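Sumix Countertop Breakfast Station
Set-Up and Everyday Use Guide
Section 2: Giving Everything a Place

Now for the fun part! Your appliances are unpacked, you've read the safety pages in Section 1, and the counter is waiting. A good breakfast station doesn't need a big kitchen. The test counter at Skustuvstead is a working one, and it holds a toaster oven, a toaster, a cutting board, mugs and canisters with enough elbow room left to butter toast.

Before you start

You will need:
A clean, dry stretch of counter with a wall outlet
A soft cloth
The paper template from the Drilleck accessory pouch
A tape measure

Wipe the counter and let it dry completely. Stone and marble-look surfaces can hide a film of water, and the rubber feet grip much better when it's gone.

2.1 Placing the toaster oven

1. Choose the oven's spot first. It is the largest piece and everything else fits in around it.
2. Lay the paper template on the counter and set the oven on top, with its feet on the printed circles.
3. Check the gaps. Leave at least 10 cm behind the oven and at each side that has a vent.
4. Lift the oven slightly, slide the template out and keep it. You'll be glad to have it if you rearrange later.
5. Open the door all the way to be sure it clears the counter edge and anything in front.

CAUTION: The top and sides get hot during use. If your model has a recessed tray on top, it is for storage between uses only. Take everything off before you switch the oven on, and let the metal cool before you put anything back.

2.2 Placing the toaster

1. Stand the toaster where you can reach the slots without leaning over the oven.
2. Keep the space above the slots open. No shelves, curtains or paper towels overhead.
3. Run the cord behind the toaster, never under it or across the slots.
4. Keep your cutting board close by for slicing and buttering. While the toaster is on, the board should sit clear of it.

A bamboo board with a groove around the edge is wonderful for this job — the groove catches crumbs and the juice from a sliced tomato, and you can carry the whole mess to the sink in one trip.

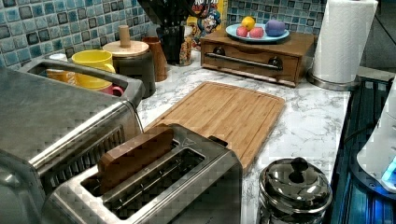 Fig. 2-1. Toaster, oven and bamboo board on a marble-patterned counter.

CAUTION: Only bread goes in the slots when the toaster is plugged in. Wood, paper, foil and utensils must be kept out. If a slice gets stuck, unplug the toaster, let it cool, and then ease the slice out by hand.

2.3 Mugs, canisters and jars

This is where the station starts to feel like yours. Bright mugs look great against brushed steel, and a row of canisters along the backsplash uses up that awkward strip at the back of the counter.

1. Stand tall pieces at the back: canisters, tumblers, the utensil holder.
2. Put coffee, sugar and anything else you scoop every day where you can reach it without crossing over the toaster.
3. Turn mug handles outward so they're easy to grab. Don't stack mugs more than 2 high.
4. Check that canister lids lift off freely. Lids with a tall knob need more headroom than you'd think, so try them under your wall cabinets.

Note: The Fiadzo canister labels supplied in the pouch stick best to glass and smooth metal. On wood they peel after a few weeks. Tie-on tags work better there.

2.4 First run

1. Clear the top of the oven and move the board and canisters away from both appliances.
2. Plug in the toaster only. Run it once, empty, on a medium setting with a window open. A faint smell is normal the first time.
3. Let it cool and unplug it.
4. Do the same with the oven, following the times in Section 3.
5. When both are cool, make some toast. You've earned it!

CAUTION: Do not run both appliances from one extension cord. Plug each one directly into a wall outlet.

2.5 Keeping it tidy

Empty the crumb trays once a week, more often if your household loves seeded bread. Wipe brushed metal along the grain with a damp cloth, then dry it right away to avoid streaks. Wash the bamboo board by hand and stand it on edge to dry — never soak it. A little food-safe oil every so often keeps the color warm.

For spare crumb trays and extra templates, see Section 16.

Section revised April 13, 2026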